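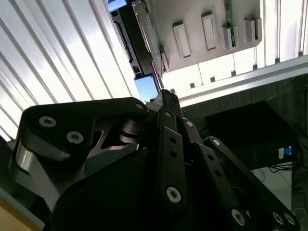 Computer recycling, round two

Palesa Sithole wants us to strip our old desktops for parts before Eklund hauls them away. I have my doubts. Last January we were told the same thing, and the bin of "useful" memory is still under the bench at Wurthorpe.

The pitch is that a tower comes apart in 22 minutes. Maybe, if the side panel isn't stuck. 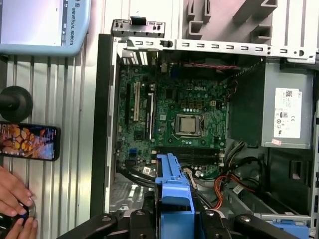
Drives come out first, then memory, then the power supply — and please label the cables this time. Eklund says it pays more for sorted parts. How much more, it won't put in writing. We have 56 towers to get through, and I'd like a figure before we give up our Saturdays.
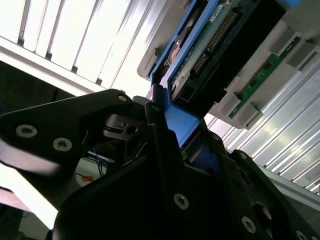 A blue-framed module.

Sign-up sheet is by the door at Kutport. Bring your own screwdriver.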